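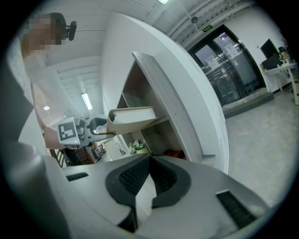
クリーム色の厚い一冊、ほぼ横倒し。背はまるい。

厚いものは寝かせろ、という話

2024年12月6日

締切前なので急いで書く。前置きなし。

厚いバインダーは棚に立てるな。寝かせろ。以上、で終わってもいいくらいなのだが、それだと編集の人に怒られるので理由を書く。あと反論も先につぶしておきたい。前にちらっとこの話を書いたら、思いのほか反発が来た。棚の話であんなに怒る人がいるとは。気持ちはわかる。私も怒る側の人間なので。

まず、立てる派の言い分。背が見える。一冊だけ抜ける。見た目がきれい。はい、全部そのとおり。文庫本ならそのとおり。薄いファイルでもまあそのとおり。でも厚いバインダーは本ではない。本の顔をした箱だ。中身は綴じられているのではなく、金具にぶら下がっている。ここを忘れている人が多すぎる。

立てたバインダーの中で何が起きているか。紙が下に落ちようとする。表紙のほうが紙より大きいので、紙の下には隙間がある。つまり紙は床についていない。宙づり。全部の重さを、穴と金具で受けている。一年、二年。穴が上に伸びる。丸い穴がたて長になる。そのうち切れる。切れた紙は下にずり落ちて、角だけ飛び出して、次に開いたときに折れる。うちの保証書の類はだいたいこれでやられた。冷蔵庫のも、湯沸かしのも。

寝かせれば、紙は下の紙に乗る。それだけ。金具は何もしなくていい。仕事をしない金具は長持ちする。

私の手元に、マースデンという町に住んでいたころの書類をまとめた一冊がある。賃貸の契約、領収書、学校からの手紙、なぜか捨てられないスーパーのちらし。数えたことはなかったが、このあいだ処分の見積もりだか何だかで必要になって、通し番号を振った。793枚あった。一冊に793枚。入れるほうもどうかしている。金具はとっくに噛み合わせがずれて、閉めるとき親指を挟む。立てていたのだ、ずっと。背表紙を手前に、きれいに並べて、満足していた。引っ越しのたびに少しずつ平行四辺形になっていった。今はもう、机の上に置いても自分で立てない。右に傾いて、ゆっくり倒れる。疲れた人みたいに。

それを見てから寝かせ派に転んだ。文字どおり。

次。重さの話。

厚いバインダーを立てた状態から抜くとき、みんな背の上のほうに指をかけて手前に倒す。あれがよくない。背の上端がまず裂ける。布張りでも紙張りでも裂ける。図書館の本の背の上が傷んでいるのは、だいたいあれのせいだと思っている(調べたわけではない。思っているだけ)。丸い穴のついたバインダーなら指を入れて引けるが、隣がきつく詰まっていると、引いた瞬間に隣もついてくる。三冊くらい一緒に出てくる。そして足の甲に落ちる。厚いバインダーの角は痛い。痛いというか、しばらく黙る。

寝ていれば、背の厚みを両側から、つまり上と下から挟んでまっすぐ引くだけ。手のひら全体が使える。戻すのも同じで、水平に入れて押す。最後のところで指を抜いて、背を手のひらで押す。音がしない。夜中に戻しても家族が起きない。これは地味に大きい。

ただし条件がある。重ねすぎないこと。

反対派がいちばん言うのがここで、「下の一冊を取りたいときどうするんだ」。まったくそのとおりで、寝かせて積んだら下のものは死ぬ。五冊積んだ下の一冊、あれは保管ではなく埋葬。だから重ねるのは2冊まで。これは私のなかの決まりで、破ったことはある。破るたびに後悔した。三冊目を置いた瞬間から、いちばん下はもう読まれない。読まない理由ができてしまう。人間は弱いので、上の二冊をどけるという数秒の手間で、確認すべき書類を確認しなくなる。火災保険の更新をそれで一回飛ばしかけた。

2冊まで、となると棚板がたくさん要る。ここで金の話になる。

棚を買い替えろと言っているわけではない。棚板を足せと言っている。私が使っているのはマスステッドの組み立て棚で、追加の板が一枚3540円。高い。正直、板一枚の値段ではないと思った。ホームセンターで切ってもらえばもっと安い。でもその「切ってもらえば」を私は一年やらなかった。寸法を測って、紙に書いて、その紙をなくして、また測って。板を三枚、結局そのまま注文した。届いた日に全部はまった。ねじ穴も合う。高い板だったが、一年の先延ばしより安い。

奥行きは36センチ。このくらいあればふつうの書類用のバインダーは寝かせてもはみ出さない。ここ大事で、はみ出すと引っかける。肩で。掃除機で。浅い棚で寝かせるとろくなことがない。浅い棚しかないなら、立てるしかないかもしれない。そこは認める。認めるが、その場合は厚いのをやめてほしい。薄いのに分ける。半分も入っていないくらいのがいい。

ああ、分けるという話。これが反論その二。

「そもそも厚いバインダーを使うな」という人たちがいる。薄く分けて立てろ、と。個別フォルダーに入れて引き出しに吊れ、と。理屈は立派だと思う。会社ならそれがいい。会社にはルールがあって、ルールを守らせる人がいる。家にはいない。家の書類というのは、ダイニングの端に積もるものだ。積もったのを月に一度、いや嘘、半年に一度、えいやと穴をあけて放り込む。そのときに「これは電気、これは水道、これは歯医者」と二十のフォルダーに振り分けられる人は、そもそもダイニングの端に積もらせない人だ。

分類は細かいほど偉いという思いこみ、あれはやめたほうがいい。私は一時期やった。イルベルグという文具屋(通販のほう)で色つきの見出しを大量に買って、家の書類を色分けした。青が税金で緑が健康で、黄色がたしか車。車、もう持っていないのに。三ヶ月で崩れた。崩れたというか、黄色だけ妙に厚くなった。迷ったものを全部黄色に入れていたからだ。迷ったもの入れ。それなら最初から厚い一冊でいい。年で切る。入れた順。新しいのが上。探すときは上からめくる。めくって見つからなかったことは、あるけれど、色分けのときより少ない。

厚い一冊は雑でいい。雑でいいから続く。ただし雑なものほど重くなり、重いものほど寝かせるべき、とこう繋がる。話が戻ってきた。

背の話もしておく。背の丸いの、あれは私は好きだ。平らな背のほうがラベルは貼りやすい。でも丸い背は手に合う。寝かせて持つとよくわかる。掌のくぼみに背がはまる感じ。角ばった背は指の腹に線がつく。それと、平らな背は開け閉めしているうちに折れ目のところから白く毛羽だってくる。丸いほうは、少なくともうちのは、そうならない。素材にもよるのだろう。よくわからない。好みです、と書いておく。

色。クリーム色の類は汚れが目立つと言われる。目立つ。コーヒーの輪っかがつく。でも棚の暗いところに入れると、暗い色のは背が沈んで見えない。黒いバインダーを黒い字のラベルで下の段に寝かせたことがあるが、毎回しゃがんで懐中電灯。ばかばかしい。薄い色なら棚の奥でもぼんやり浮く。文字が読めなくても、あああれだ、とわかる。汚れは個性ということで。輪っかのついているのが一昨年の分、という覚え方を実際にしている。

で、ラベル。寝かせると背の文字が横向きになる。縦書きのラベルを貼ってあると、首を倒して読むことになる。反論その三がこれ。「読みにくい」。

貼り直せばいい。横書きで。寝かせた状態で、まっすぐ読める向きに。厚い背なら横書き二行入る。これだけのことなのに、みんな背のラベルは縦だと決めてかかっている。立てるものだと決めてかかっているから。メーカーも悪い。最初から縦に枠が印刷してある。あの枠を無視して横に貼ると、少し悪いことをしている気分になるが、すぐ慣れる。私は枠の上からマスキングテープを貼って、油性ペンで書いている。年だけ。内容は書かない。書くと嘘になるから。どうせ途中で別のものも入れる。

それから、向き。上下。寝かせるとき、表紙を上にするか裏表紙を上にするか。表紙を上。これは揃える。揃えないと、開いたとき逆さまの古いほうから始まって、そこで一回嫌になる。嫌になる回数を減らすのが片付けだと思っているので、こういうところだけは細かい。あと背は手前。当たり前に聞こえるけれど、寝かせると急に、小口を手前にする人が出てくる。紙の端が見えているほうが取り出しやすい気がするらしい。だめ。表紙だけつまんで引くことになって、中身の重さが全部後ろに残る。金具が開く。ばさっと。やったことのある人は二度とやらない。

湿気のことも書こうと思っていた。リルナットステッドの祖母の家、あそこの一階の棚が北向きの壁に付いていて、いちばん下に寝かせた一冊が壁側からうっすら波打っていた。立ててあったのも波打っていたので、向きの問題ではなく壁の問題。壁から指一本ぶん離すこと。それと床に直に置かないこと。これは立てる派とも意見が一致すると思う。珍しく。

そういえば祖母は全部寝かせていた。バインダーだけでなく、アルバムも、辞書も、電話帳も。子どものころはだらしないと思っていた。本は立てるものだと学校で教わったばかりで、遊びに行くたびに私が勝手に立てて回った。次に行くとまた寝ている。何も言われなかった。こちらも何も言わなかった。しばらくそれが続いて、私のほうが飽きた。あれは祖母が正しかった。アルバムなんて、厚い台紙に写真の重さで、立てたらいちばん傷むやつだ。うちの親が引き取って立てたほうの何冊かは、背がもう半分はずれている。寝ていた残りは無事。同じ年のおなじ店のアルバムなのに。

立てるほうがきれい、という点だけは最後まで反論できない。できないので正直に負けを認める。背がそろって並んでいる棚は気持ちがいい。写真に撮りたくなる。寝かせた棚は、なんというか、仕事の途中に見える。誰かがまだ戻ってくる感じ。私はそっちのほうが家らしくて好きだが、客が来ると「片付け中ですか」と聞かれる。片付いた後です、と答える。毎回ちょっと気まずい。

でも書類は見せるためにあるのではない。年に数回、急に必要になって、出して、めくって、戻す。そのためだけにある。だったら出すときと戻すときの手のことを考えたほうがいい。棚を遠くから眺めるときの目のことではなくて。片付けの本はだいたい目の話ばかりしている。写真が載るから仕方ないのだろうけれど、手の話をもっとしてほしい。どこを持つのか。片手か両手か。肘は棚に当たらないか。腰より下か、肩より上か。

高さの話を忘れていた。寝かせた厚いやつは、腰から胸のあいだの段に置く。肩より上はだめ。水平に引き出したとき、背は手前にあって重さは奥にある。奥が棚板から抜けた瞬間、がくんと前が下がる、じゃない、奥が下がる。目の高さだとその重さが顔に来る。一度眼鏡をやった。レンズは無事、つるが曲がった。だから上の段は軽いもの。空き箱とか、年賀状とか、何年も開けていない手芸の袋とか。

下の段は、まあ置いていい。しゃがむのが苦でなければ。私は苦なので、いちばん下には古い年のを入れている。七年より前のものはそこ。捨てればいいのだけれど。捨てる話はまた別で、それは別の人が別のところでたくさん書いているので、そちらをどうぞ。

1月に入ったら今年の分を新しい一冊に替える。空のバインダーはもう買ってある。これが空だと軽くて、寝かせると表紙が浮いてくる。金具の山の分だけ、ふたが斜めになる。最初の何ヶ月かはどうしても落ち着かない。上に去年の分を重ねて押さえておく。重いのが軽いのの上、というのは順番として変だし、年の順も逆になる。ここだけはまだ答えが出ていない。いい方法を知っている人がいたら編集部あてに教えてほしい。立てろ、という手紙はもう要りません。

それと、今日このあと領収書に穴をあけないといけない。穴あけ器の屑受けがいっぱいで、さっき床にこぼした。小さい丸い紙がまだ靴下についてる。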